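Does Listening to Mozart Make You Smarter?

You may have heard a grown-up say it. Play Mozart to a baby and the baby will be good at math. Play it while you do your homework and you will get a better grade. There are CDs, apps and even toys that promise something like this.

Should you believe it? Let's be picky and ask some questions first.

Where did the idea come from?

In the 1990s, some scientists asked college students to listen to Mozart for a short time. Then the students did a puzzle about folding and cutting paper. They did a bit better than students who had sat in silence. The boost was gone within minutes.

That was all. The people tested were not babies, and the test was not math homework. But newspapers liked the story, and each time it was told again it got bigger. Soon it had a name: the Mozart effect.

Why would music help with a paper puzzle?

Other scientists tried the test again. Some found a small boost and some found none. A few tried different things in place of Mozart, such as a lively pop song or an exciting story. Those could work too, if the listener enjoyed them. So maybe Mozart wasn't special. Maybe people do a little better on a puzzle when they are awake and cheerful.
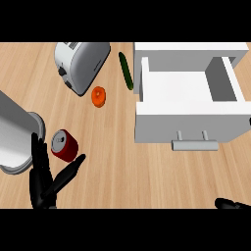 Sitting in a quiet room with nothing to do is pretty dull, after all. Anyone might feel sleepy after that!

But what about learning to play?

Playing is different from listening. When you learn the violin, you practice reading notes, moving your fingers and paying attention. You surely get better at the violin. Do you also get better at spelling? Here the answer is still being argued about.

Be careful with this one. Suppose a school called Ruchti has 614 students, and 76 of them take music lessons. Suppose those 76 get higher grades. Did the lessons do it? Maybe. Or maybe their families also have more books at home, or more time to help. To find out, you would need to pick by luck who gets lessons and who doesn't, then wait and see.

Try it yourself

Ask 12 friends to do two word puzzles, one after a song they like and one after sitting quietly. Let half of them have the song first. Write down every score – even the ones that spoil your idea.

Words to know

Effect: a change that something causes.
Evidence: facts that help us decide if an idea is true.

Written by Manuela Cattaneo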